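About Us

Bustomell is a supplier of dried culinary herbs, whole spices and custom seasoning blends for food manufacturers, caterers and independent grocers. The company was founded by Lâm Hoàng as a small importing business dealing in cinnamon and star anise, and it remains under private ownership. Today our catalog covers 60 single herbs and spices, together with a range of blends prepared to the written recipes of our customers.

Our head office, blending rooms and main store are located at Mollow. A second store at Nandia holds reserve stock and handles orders for the coastal region.

Our Products

Products are sold under two names. The Dương range consists of whole spices in their natural form, including cassia bark, black pepper, cardamom, clove and long pepper. The Bustomell range consists of ground spices, cut and rubbed herbs, and finished blends. Both ranges are available in retail pouches and in 20 kg sacks. Smaller trial quantities may be requested by new customers before a first full order is placed.

Custom blends are made to order. A customer may supply a complete recipe, a finished sample to be matched, or a general description of the flavor required. Recipes supplied to us are kept confidential and are not offered to any other party. The usual time from approval of a sample to dispatch is 14 working days, although blends that call for seasonal ingredients may take longer. Customers who require blends for the winter holiday trade are asked to confirm their orders before the end of October.

Sourcing

We buy from growers and growers' cooperatives with whom we have long-standing agreements. Prices are agreed before harvest, and part of the payment is made in advance so that growers can meet the cost of labor and drying. Our buyers visit the principal growing districts each season to inspect the crop and the drying yards. Where a harvest falls short of our standard, the customer is told and is offered either a delay or a substitute of equal grade.

Quality

Each incoming lot is given a number, which stays with the goods through cleaning, grinding, blending and packing. Samples are drawn from every lot and examined for moisture, color, aroma and foreign matter. Retained samples are stored in sealed jars and may be consulted if a question arises after delivery. Certificates of analysis are sent with each consignment upon request.

Whole and ground goods are stored apart. Strongly scented items, such as clove and asafoetida, have a separate room of their own, and grinding equipment is cleaned down between products. Mustard, celery and sesame are handled under our written allergen procedure, a copy of which is available to trade customers. 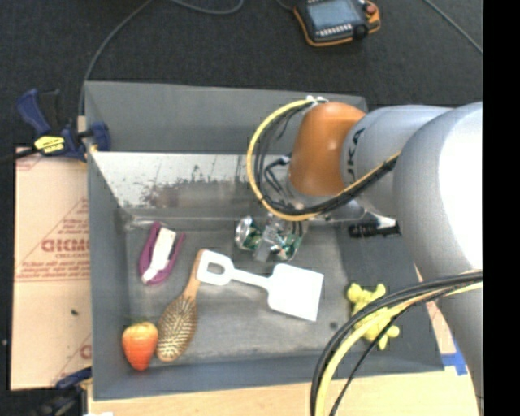 Robotic arm and gray bin.

Our People

Irfan Ghumman serves as Managing Director and is responsible for purchasing and customer relations. He joined the company as a junior buyer and spent several seasons in the pepper districts before taking up his present post. Lâm Hoàng continues as Chair and takes part in the tasting panel, which meets each morning at 10:30 to assess new lots and trial blends.

The company employs 20 permanent staff. New employees in the blending rooms complete a period of training in food hygiene, weighing and sensory assessment before they work on customer orders.

Visits and Inquiries

Trade customers are welcome to visit the Mollow premises by appointment. Visitors are asked not to wear perfume on the day of a tasting. Requests for price lists, samples and product specifications should be addressed to the sales office, stating the name of the business, the products of interest and the expected annual quantity. Growers who wish to offer their crop should write to the purchasing office and include details of variety, district and drying method.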